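Badges visiteurs : lecteur RFID ou QR code à l'accueil ?

Forum Contrôle d'accès > Matériel et installation

portail_sud
Bonjour à tous,
Je m'occupe des accès d'un site de production avec deux bâtiments et une seule loge. On a 132 salariés badgés sans problème depuis des années. Le souci, ce sont les visiteurs et les intérimaires. Aujourd'hui la loge leur remet un badge RFID générique contre une pièce d'identité, et le soir il en manque toujours.
On me propose deux choses : rester en RFID avec une borne de récupération Droda à la sortie, ou passer au QR code envoyé par mail avant la visite, avec le logiciel Mivo. Le budget est serré et la direction veut une réponse lundi.
Des retours ?

kerbadge
Bonjour. Combien de visiteurs par jour ? Sans ce chiffre on ne peut pas te répondre grand-chose.

portail_sud
En semaine normale, 16 par jour, tous profils confondus. On monte à 50 pendant l'arrêt technique de mai, et là c'est surtout de la sous-traitance.

kerbadge
Alors QR code sans hésiter pour les visiteurs d'une journée. Tu supprimes le stock de badges, la caution et la moitié des discussions à la loge. Le code expire à l'heure prévue et on n'en parle plus.

tourniquet64
Pas d'accord avec kerbadge. Le QR code marche très bien dans un immeuble de bureaux. Sur un site de production, les gens arrivent avec un téléphone à l'écran fêlé, la luminosité au minimum, parfois sans réseau pour ouvrir le mail. Chez nous le gardien finissait par ouvrir à la main, donc plus aucune trace de passage. On est revenus au badge au bout d'un trimestre.
La borne à avaler les badges est chère à l'achat, mais le visiteur ne sort pas sans rendre le sien.

kerbadge
Un QR code s'imprime. Une petite imprimante d'étiquettes à la loge et le problème du téléphone est réglé.

tourniquet64
Et le gars colle l'étiquette sur sa veste, il transpire, elle tombe. Vécu aussi.

loge_nord
Je donne l'avis de l'autre côté du comptoir, je suis agent d'accueil depuis longtemps. Le support m'est égal. Ce qui me fait perdre du temps, c'est la saisie. Si le responsable du rendez-vous n'a pas préenregistré la personne, je tape tout moi-même, nom, société, immatriculation, pendant que trois camions attendent derrière. Avec Mivo on peut bloquer l'émission du code tant que la fiche n'est pas complète. Il faut demander cette option à l'installateur, elle est désactivée au départ.
Pour l'évacuation, vérifiez aussi que la liste des présents sort sur papier. Chez nous elle ne s'affichait que sur le poste de la loge, et la loge est dans le périmètre à évacuer.

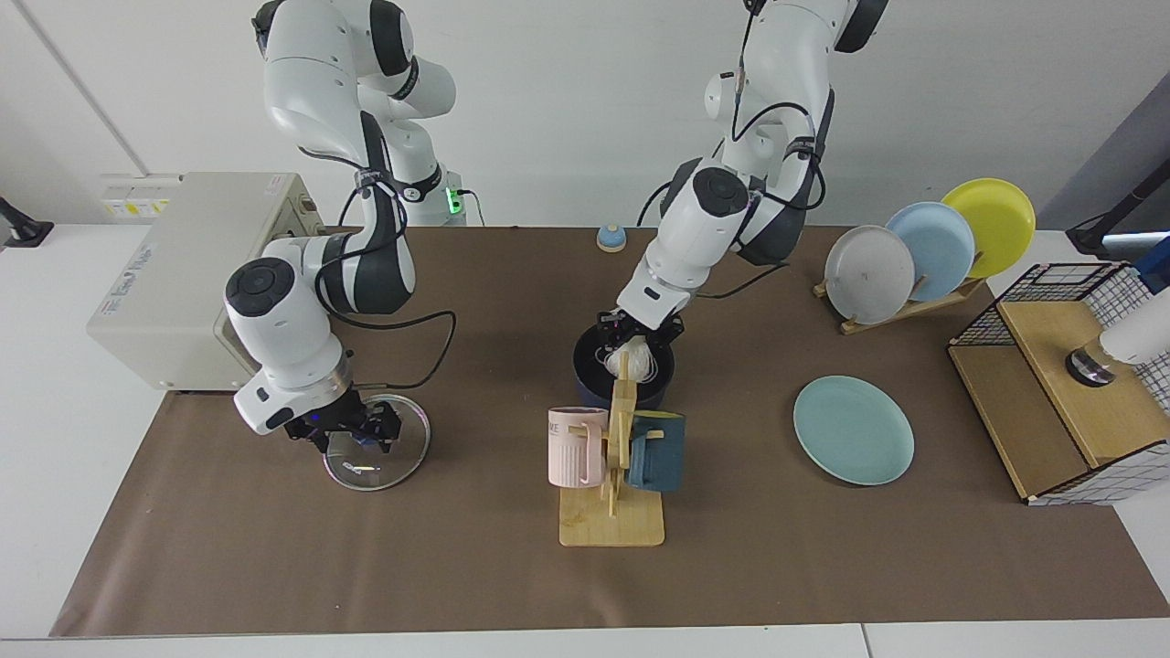
Autre point, les sorties. Beaucoup de visiteurs repartent dans la voiture d'un collègue, barrière ouverte, sans rien présenter. Le soir ils sont toujours présents dans le système. Avant de choisir un lecteur, regardez où les gens passent vraiment à pied et en voiture. On a dû déplacer le nôtre de quelques mètres et ça a changé la fiabilité de la liste plus que le changement de logiciel.

portail_sud
Merci loge_nord, très utile. La sortie véhicules est justement notre point faible, il n'y a qu'une boucle au sol et pas de lecteur.

plan_b_alarme
Question bête : vos lecteurs actuels, c'est quelle marque ? Si ce sont des Leckie de l'ancienne génération, ils ne liront pas de QR code et il faudra tout remplacer, tourniquets compris. Le devis n'a plus rien à voir.

portail_sud
Leckie, oui. Je n'ai pas la référence sous les yeux, je regarde demain matin.

plan_b_alarme
L'étiquette est derrière la façade, une vis en dessous. Si tu vois une nappe à la place du bornier, c'est l'ancienne.

tourniquet64
Voilà, et personne ne met ça dans la brochure.

kerbadge
On peut ajouter un lecteur optique à côté sans toucher à l'existant. On l'a fait à Plovside sur deux tourniquets, câblé en parallèle sur le même contrôleur. Les salariés ont gardé leur badge et n'ont rien vu changer.

plan_b_alarme
Possible si le contrôleur a une entrée libre. À vérifier aussi.

portail_sud
Retour après vérification : ancienne génération, avec la nappe, mais il reste deux entrées libres sur le contrôleur. Je pars sur une demande de devis mixte – QR code imprimé ou sur téléphone pour les visites d'une journée, badge RFID pour les intérimaires et l'arrêt technique. Et un lecteur en sortie véhicules, quel que soit le choix. J'ai un stock de 100 badges neufs, autant les utiliser.

tourniquet64
Pour les intérimaires, mets une date de fin sur chaque badge dès la remise. Sinon tu en auras encore d'actifs l'an prochain.

loge_nord
Et prévenez la loge avant la mise en service, pas le matin même.

portail_sud
C'est noté. Je reviens poster le devis quand je l'ai.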